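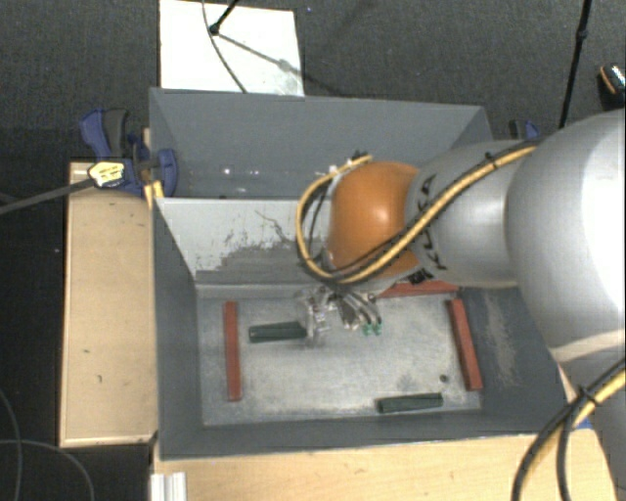

Pokham's toy library has its big building blocks back in circulation, and just in time for the holidays! The annual sort-out finished on 12/28/23, and the whole block collection, all 2,225 pieces of it, is ready to borrow again from the hall on Pearce Street. Red bars and dark green blocks like the ones lying on the floor of the grey metal bin are among the favourites with younger builders, who love them for towers, bridges and very long garden walls (sometimes right across the living room).

Jovita Serrano, who runs the library, is thrilled with the response so far. "We had 31 families asking for blocks before we'd even opened the doors," she said. "One girl wanted to know if she could have the lot!"

Sets go out for up to five weeks and can be renewed once if no one else is waiting. There are 192 sets in all, from small bags for toddlers to the giant Bullent box, so do bring a strong pair of arms for that one.

Seo-ah Ban will be leading a family building morning in the hall in May. Places are free, and children of any age are welcome with a grown-up. Names can be left at the desk.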